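4. Setting the bait stations

1. Wash your hands and put on gloves.
2. Place one Erutier station every 7 feet along the wall.

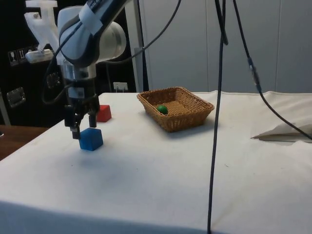 Plastley adds that stations behind a fridge should be set first.

3. Close each lid until it clicks.

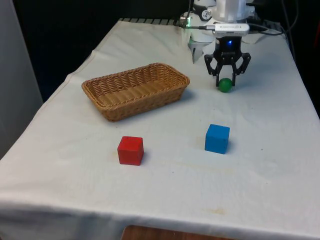
4. Check for droppings after dark. Stains on a tablecloth, like the small yellowish-brown ones on the white cloth, can be old food — wash it and look again.
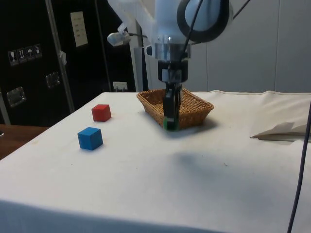 5. Replace empty bait. 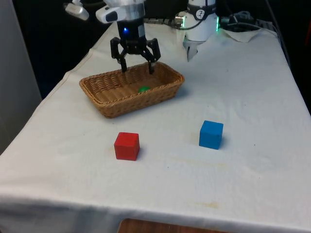 Caution: Do not spray near stations.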